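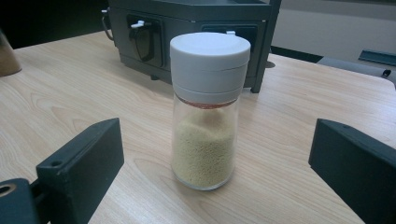
The Thygesen glass spice jar has been in my kitchen since March, and I now have enough of them to say what works and what doesn't. I bought two to start with and added more later. They cost less than the Rulitmont jars I had before.

The glass is clear and straight-sided, so I can tell when I'm running low. The white plastic cap is large for the jar and easy to grip. Mine gets opened most days for fine, pale grains, and I stop filling at the two-thirds mark to leave some room for shaking. Anything powdery tends to collect around the neck and needs a wipe.

Eight of these jars fit in my drawer, but only lying down. They are too tall to stand in there. The printed labels came off after a few washes and I went back to masking tape.
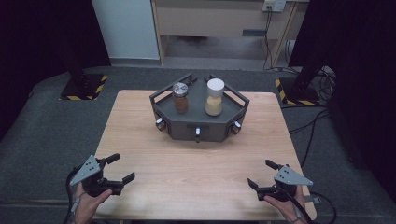
STORAGE & TRAYS

The Flollitz tray is dark gray and six-sided, with raised sides and a railing along the back edges. Three small silver knobs stick out at the front and on the two angled faces. I paid 41 dollars for it at Udside, and that is more than I wanted to spend. The shape wastes some space against a wall. It does better out on a table, where a tall jar and a short metal-lidded shaker can stand side by side.

Jars: recommended. Tray: wait for a sale.

Sigrún Hafstein

Contact | © 2021 | Back to top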